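Pridholm Rain Barrel Diverter and First-Flush Kit

Made by Stareo. Fits most square and round downspouts. Ships in one box.

Hi, I'm Lourenço, and I write most of the pages on this site. I also answer most of the emails, so if something below doesn't make sense, you know who to complain to!

Let me start with the thing people ask me the most. Yes, you can collect rain off an ordinary asphalt shingle roof and use it on the garden. I've done it at my own place for 7 years and my beans are fine. What you don't want is the first few minutes of water after a dry spell, the stuff that carries all the dust and bird mess and grit that has been sitting up there since the last rain. The Pridholm kit is built to keep that dirty first part out of your barrel, and it's the one I'd hand to a neighbor who has never cut into a downspout before.

What's in the box

The diverter body, with the leaf screen already clipped in
The first-flush tube, in two sections that push together
A clean-out cap with a slow-drip valve in the middle
3 wall straps with screws
A flexible hose to run to the barrel, plus the barrel fitting and its rubber seal
A paper template for marking your cut
A spare valve insert (keep this somewhere you'll find it, please)

You'll need a hacksaw, a drill, a tape measure and a pencil. A hole saw for the barrel is not included, and I know that annoys people. Stareo's thinking is that plenty of barrels come with a hole already in them. I've argued with them over this and lost.

How it works

Rain comes down the downspout and hits the screen, which is set at a slant so the leaves slide off the front. The water drops through into the first-flush tube and starts filling it from the bottom. While that tube is filling, nothing goes to your barrel. Once it's full, a floating ball comes up and seats against the opening, and everything after that goes through the hose to the barrel. When the barrel is full too, the water backs up and carries on down the downspout the way it always did.

After the rain stops, the drip valve lets the tube empty slowly so it's ready for next time. That's all there is to it. There are no wires, no batteries and nothing to program.

The older version had a spring in place of the floating ball, and I sold a lot of those and took a few back too. Springs and gritty water don't get along. The ball has been in every kit since we switched, and I haven't had one come back for sticking.

Picking the right size

Measure the outside of your downspout, not the inside. I'm saying that twice because I get so many wrong orders: the outside! The small kit is for the narrow rectangular spouts you see on most houses, the large one is for the wide rectangular ones, and the round kit is for round ones. If you've got something old and odd (my aunt's house has copper spouts in a shape I've never seen anywhere else), send me a photo with a tape measure held across it and I'll tell you whether it'll go.

For a bigger roof you may want a longer first-flush tube. The tube that comes in the box is right for one downspout on a normal house, where each spout drains only part of the roof. If you have a barn or a long garage with a single spout at the end, add the extension. It's sold separately, and it pushes straight onto the bottom with no glue.
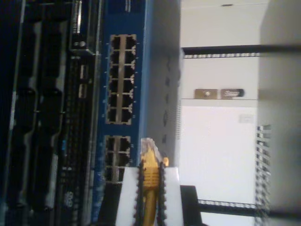
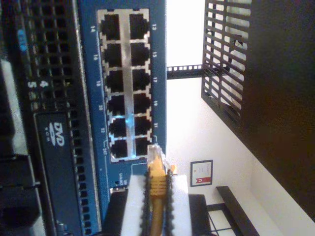

Putting it in

Give yourself an afternoon. I can do one in less than an hour now, but my first one took me right up to dinner time and included two trips to the hardware store.

Set your barrel where it's going to live before you cut anything. It has to be on something solid and level. A full barrel is far heavier than people think, and loose blocks on soft dirt will lean sooner or later. Raising it up also gives you better flow at the spigot, and room to get a watering can under there.

Hold the template against the downspout with its bottom line level with the top of the barrel. Mark both cuts. Measure again. Then take the section out with the hacksaw and knock off the sharp bits with a file or some coarse sandpaper – wear gloves for this, thin metal will open up your hand before you feel it.

Slide the diverter body onto the upper piece first, then bring it down over the lower one. It's a snug fit on purpose. If it won't go, warm the collar with a cloth soaked in hot tap water for a minute and try again. Please don't use a heat gun! I've seen what that does to the collar, and the warranty doesn't cover it.

The first-flush tube hangs next to the downspout on the wall straps. Keep the clean-out cap high enough that you can get your hand under it. Then run the hose to the barrel with a gentle slope all the way and no sag in the middle, or you'll have water sitting in there for mosquitoes to enjoy.

Pour a bucket of water into the gutter when you're finished and watch the joints. A little drip at the collar usually goes away when you push the body down another notch.

Looking after it

I clean my screen whenever I walk past and see stuff on it. In the fall that might be every couple of days, and in summer I forget it's there. The clean-out cap comes off by hand, and you should take it off every so often and let the sludge out. It smells, so stand to one side.

The drip valve is the part that clogs. If you notice the tube is still full a couple of days after rain, unscrew the little insert and rinse it. If rinsing doesn't do it, use the spare, and drop the old one in a cup of vinegar overnight.

Where you get hard freezes, take the tube down before winter. Mine comes off in the fall and goes in the shed with the hose, and I flip the diverter to its closed setting so the downspout works normally. One January I left everything up and the tube split from top to bottom. I'd written the instructions telling people not to do that, so I paid for the new one myself.

Can I drink it?

No. Please don't. This kit keeps out leaves and a lot of the grit, and that's all it's made to do. Use the water on the garden, on the car, for rinsing muddy boots. If you want to do more than that with rainwater, you're looking at proper treatment and testing, and you should talk to somebody local who does that for a living. For vegetables, I water the soil and keep it off the leaves of anything I eat raw, and I wash everything in the kitchen with tap water.

Also check the rules where you live. Some places limit how much rain you can collect, and some will give you money toward a barrel. It's worth a phone call either way.

What goes with it

The Barreto barrel is the one I use. It has a flat back so it sits close to the wall, a brass spigot and a screened lid. It does come with a hole already in it, so you can skip the hole saw.

The Culura linking kit joins two barrels near the bottom so they fill and empty together. Hélder Rebelo, who packs the orders here, has 3 of the Barretos linked up behind his garage, and his tomatoes make mine look sad.

Extension tubes, spare screens and spare valve inserts are all on the parts page.

Shipping and returns

Orders usually leave us in 3 working days. The large kit goes in a long box, so if you have a small porch, put a note on the order telling the driver where to leave it.

You can send back anything that hasn't been installed. If you've fitted it and something's wrong, don't mail it back right away – email me first with a couple of photos. Most of the time it's the collar or the valve, and I can sort you out with a part in the mail so you don't have to take the whole thing down again.

Page last updated 2024-08-29. I changed the sizing section and added the bit about hot water and the collar.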